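September, towel folding, teleop session notes
Trasau bench, both arms

Started 8:40. Powered up the arms, homed them, and ran the usual check on both grippers: full open, full close, half open, hold. Left gripper was slow to report closed on the first two tries. Restarted the Bumura driver and it came back normal. I did not change any settings. If it happens again, write down the time so we can match it to the log.

Target for this task is 170 accepted demos. We had 120 at the start of the day. The running total for all cloth tasks was 2,899 before I began, going by the Zosa sheet. That number still includes the washcloth set we said we would drop, so somebody needs to decide on that before the next training run.

Procedure is the same as last time. Light blue towel, starting from a messy state, two folds, finish near the middle of the table, arms back to the open pose. Operator drives both arms from the leader pair and stops the recording with the foot pedal.

For the messy starts I have been picking the towel up by one edge and letting it fall. Too many of them were landing the same way, with a single flap over the top, so from mid-morning I also gave it a twist before letting go. We want a spread of starts, but keep them within reach of both arms. A towel that lands at the far edge makes the left elbow straighten out and the motion gets jerky near the limit. Reset those and don't record them.
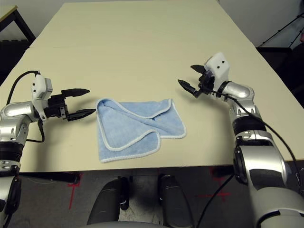

Open the grippers fully before the first approach. I had been starting half open to save time and the lower finger kept catching the fabric and pushing it along the table. Fully open, come in low, close slowly on a double layer if there is one. A single layer slips out when the other arm pulls.

The first fold is still the hard one. What works for me is to hold one corner still with the left, drag the opposite corner out with the right until the towel is mostly flat, and only then start folding. Trying to flatten and fold in one motion looks quick but I threw out most of the demos where I did it. The edges end up well off each other and the second fold makes it worse.

Pauses: keep them short. I stopped in the middle of one demo to look at the overhead view and the recording has a long stretch where nothing moves. The last policy learned to sit and wait over the cloth and I think this is where it got it from. If you need to think, do it before you press the pedal, or scrap the take.

Break at 10:30. Leader arms were warm at the shoulder joints but not hot. Checked the cable slack on both wrists while I was there. Right side is fine. Left side I gave a little more length and tied it again further up the arm.

After the break I worked mostly off the wrist views to see if the approach gets more consistent. It does for height. It is worse for knowing where the other arm is, and I had one light bump between the fingers during a handoff. No damage I could find. Demo discarded. 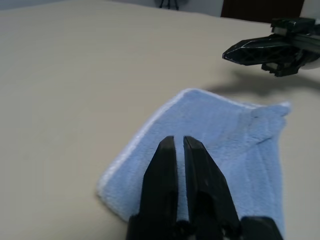

Smoothing with closed fingers is worth keeping. Put the tips down lightly on the cloth and draw them toward the open edge, one pass, then lift straight up. Pressing harder does not help, it drags the whole towel. I did it in every demo from then on, so the later batch will look different from the earlier one. I tagged them "smooth" in the sheet in case we want to train on them separately.

Synced clocks again before lunch. The wrist streams had drifted against the joint data, not by much, but enough to see when you step through a grasp. Tekleab export script handles it if the sync file is in the same folder. It fails without any message if the file is missing – check the folder first.

Stopped at 12:15. Added 10 accepted demos, so 130 toward the 170. Slower than I wanted, mostly because of the flatten-and-fold takes I threw out.

To do:
Replay three of the new demos open loop and see whether the second fold lands.
Put a fresh pair of finger pads on the left gripper if the slow close comes back.
Fix the missing-file problem in the export script.
Ask about the washcloth set.
Next operator: use the twist starts for at least half of your takes, and leave the speed scaling where it is.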